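Ticket: White table, study room 2 – marks on surface, hairbrush and cup
Opened by: Ásdís Vigfúsdóttir
Assigned to: Suleiman Idahosa
Site: Wonham, ground floor
Status: open

Ásdís, 9:46
Good morning. I write about the white table with the light wood edge. When I wipe my hand over it, the top feels a little sticky toward the back. I have used the Filtemau spray two times and the feeling did not go away. 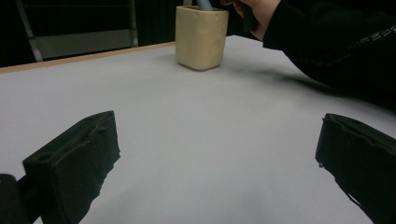
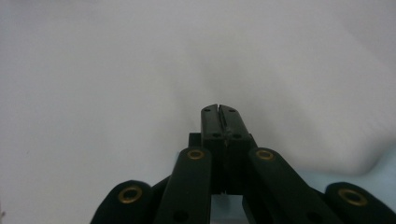
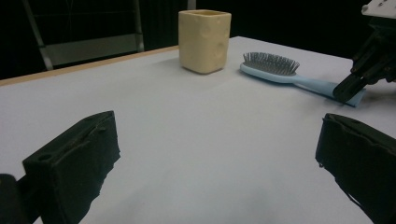 The sticky part is as wide as my two hands. It has no color, so one finds it only by touching. I would like to know if the top can be cleaned or if we must order a new one. The last top came from Gridach and it took 9 weeks to arrive, so I prefer cleaning.

Suleiman, 10:20
Thank you, Ásdís. Please do not use more Filtemau for now. On a matte top it can leave a thin film when it is not rinsed, and then each new layer makes it worse. Can you tell me what cloth you used, and if you rinsed with clean water after?

Ásdís, 10:35
A paper towel. I did not rinse. The bottle says nothing about rinsing, or maybe I did not understand the small text.

Suleiman, 10:41
Then I think we have the reason. Please try this:
1. Take everything off the table, also the cream cup and the blue hairbrush.
2. Warm water with one drop of dish soap, soft cloth, wipe the whole top and not only the sticky part.
3. Second cloth with clean water only. Do this two times.
4. Dry it with a towel and wait some 46 minutes before you touch it.
Keep the water away from the wood edge, please. It swells easily.

Ásdís, 13:15
I did all the steps. The middle is smooth now. At the back, near where the cup was standing, it is still a little sticky – less than before. The wood edge stayed dry. I washed the bottom of the cup too.

Suleiman, 13:30
Good. Repeat steps 2 and 3 at the back only. If it still sticks, I will bring the Zein cleaner, order number 4000-68, and we test it first on the underside.

Ásdís, 15:05
Repeated. I must press hard to feel anything now. Please bring the Zein anyway when you come, and leave the ticket open until then.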